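Looking After Old Philosophy Books at Home

Most secondhand philosophy arrives in fair shape and gets worse on our shelves. The tips below come from keeping a mixed lot of hardbacks, student paperbacks and photocopied readers in an ordinary house.
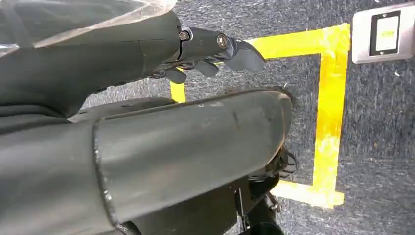
Start with the shelf. Stand books upright and snug, but loose enough that one slides out when you grip both sides of the spine. Don't hook a finger over the top. Anything of 1,000 pages or more, such as a one-volume collected works, is better lying flat, with at most 2 books on top of it.

Keep shelves off outside walls. Leave a finger's width behind the books so air can move. Ours run on the dry side in winter, so from October on I check the older glued paperbacks for cracking.

Dusting: hold the book shut and brush away from the spine with a soft, dry paintbrush. No spray, no damp cloth.

Pencil notes in the margin - decide before you erase. A previous reader's notes on a hard dialogue can be worth having. If they must go, use a white vinyl eraser, stroke in one direction, and brush the crumbs out of the gutter.

Musty smell: put the book in a lidded box with an open dish of baking soda beside it, not touching. My Gusidwood edition of the Stoics took two rounds.

Loose pages can be tipped back in with a thin line of PVA glue along the inner edge. Lay wax paper on both sides, close the book, and leave it under weight overnight. Never use clear tape. It yellows and takes the print with it.

For photocopied readers, take out the staples and sew or clip the sheets. Rust marks don't come out.

Last updated July 6, 2026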